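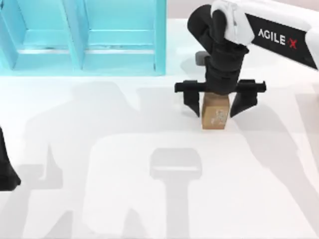 Borix is my little pile of tech news headlines about where gadgets get built, and who's moving which factory where. I started it in June after one too many arguments with Omprakash Katiyar about chip plants (he still thinks he won). There are 388 stories in it so far, each with a headline, a country and a topic tag. Robot arms get their own tag -- phones and laptops are separate.

Tags are by hand, so expect a few goofs! Eight stories have no country at all. I'd love to hit 1000 by next June. Use it for whatever you like, just tell me if you spot a duplicate.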